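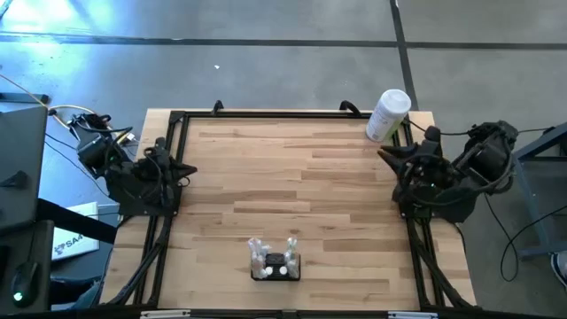 Project report: what I learned at the Gombridge open day

For my term project I picked robot arms, mostly because my cousin and I once tried to build one out of a kit and it never lifted anything heavier than a pencil. So when the course page said there was an open day at the Gombridge workshop on May 29, 2025, I put my name down straight away. It was a long bus ride (two changes and a wait in the rain) but I'd go again tomorrow!

The first hour was a talk about the building. It used to be a carpet warehouse and it's 2,000 square metres, with the teaching labs at one end and the firms that rent space at the other. I wrote down far too much of this and then needed hardly any of it.

The demonstration was the bit I had come for. The bench is a wooden one with a black metal frame fixed on top, and there's an arm on each side, facing inwards, so they share the space in the middle. I had imagined arms standing up tall like the ones in car factory films. These were tucked down low at the sides, which left loads of clear wood between them. I liked that straight away, as in my own sketches I'd put both arms along the same edge and couldn't work out how they would ever hand anything over.

The task they showed us is called Plollby, after the sorting game it was copied from. One arm picks a small part up, the other takes it and puts it down in its place. The first go went well. On the second the part slipped and rolled off, and everyone went "ohhh" together. The student running it just reset and started again, and told us they had logged 623 tries that term and kept the bad ones as well as the good ones. I asked why you'd keep the bad ones. She said you learn where the grip goes wrong from those, so I'm now doing the same in my own notebook.

We got to try steering an arm ourselves on the older Carroll bench next door. I was terrible at it. My hands kept wanting to go faster than the arm did, and I squashed a paper cup flat. A boy from another school stacked three cups first time, very annoying.

What I'm changing in my project:

Arms on opposite sides, facing each other.
Cables kept out of the middle.
Small parts near the front.
A proper log of every try, including the flops.

I still have to work out the cost. The Emeck kit I wanted is 700 pounds and our budget won't stretch, so I've asked to borrow one until July.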